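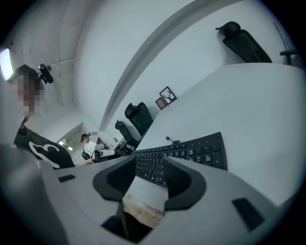
So the town of Lullow wants to put up a marker at the old Arkell footbridge saying it was "built by the Boyer family for the mill girls." I've spent a good part of this fall on that sentence and I don't think a single piece of it holds up. Thread.

Start with where the story comes from. Everyone who repeats it cites the same booklet, printed for the town picnic in 1937. The booklet cites "the recollection of older residents." It doesn't say which ones.

The bridge was already up by then, obviously. It had been up for 40 years or so by the booklet's own telling, and the author wasn't local. He moved here to run the feed store. Nice writer. Not a witness.

Now the Boyers. They owned the lower mill, and they had money, and people assume that whoever had money paid for things. I've been through the mill account books at the county library. Repairs to the dam, oats, a new stove, a lawsuit over a fence. No bridge.

Could it have been paid for privately, out of the family's own pocket? Sure. Then show me. A letter, a receipt, a line in a will. I'd be happy to see it.

Laurinda Valente found the town meeting minutes, and she deserves the credit for that. Volume 9, most of the way through: a vote to raise money "for a foot crossing at Arkell's." Passed after what the clerk calls "considerable talk." So taxpayers, at least in part.

I'll be careful here. A vote to raise money isn't proof the money got spent. Towns voted for all kinds of things they never built. But it's a dated page in a clerk's handwriting, and it beats a picnic booklet.
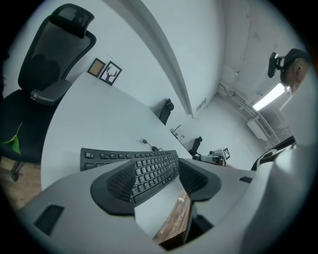
Keyboard and desk.

"For the mill girls" bothers me most. The lower mill was on the same side of the creek as the boarding house. Look at the 1880s map. Why would anyone living there need a bridge to get to work?

Best answer I've gotten is that some of them walked to church on the other side. Maybe! Then it's a church bridge. Or it's a bridge for whoever felt like crossing the creek.

Aurélien Lemaire thinks I'm being too hard on oral tradition, and he's written more on the Clurkell valley mills than I ever will. His point is that families remember things clerks don't bother with. Fair. My point is that we don't have the family's memory either. We have a feed store owner's version of it.

He also thinks the stonework on the east end looks older than the rest, which would mean there was some kind of crossing before the vote. I've stood there and stared at it. It looks like stone to me. I'd want a mason's opinion.

What I'm asking for is small. Take 2 words out and change 3 others. "Foot crossing at Arkell's, approved by town meeting" would do fine. If they want the Boyers on there, add "by tradition" and let people make up their own minds.

The reply I got was that the wording has "already gone to the foundry." I asked when. No answer yet. The last thing I have in writing, dated 2024-10-30, calls it a draft.

And yes, I know it's only a marker. But the last one this town put up had the wrong birth year for the schoolteacher, and now that year is in two websites and a fourth-grade worksheet. Bronze gets quoted.

Unveiling is planned for February. If your family has Boyer letters, or a photo of the bridge with a date on the back (a real date, please, not "Grandpa's time"), my messages are open.

Will post scans of the minutes once Laurinda says it's OK. The clerk's handwriting is terrible, so bring patience.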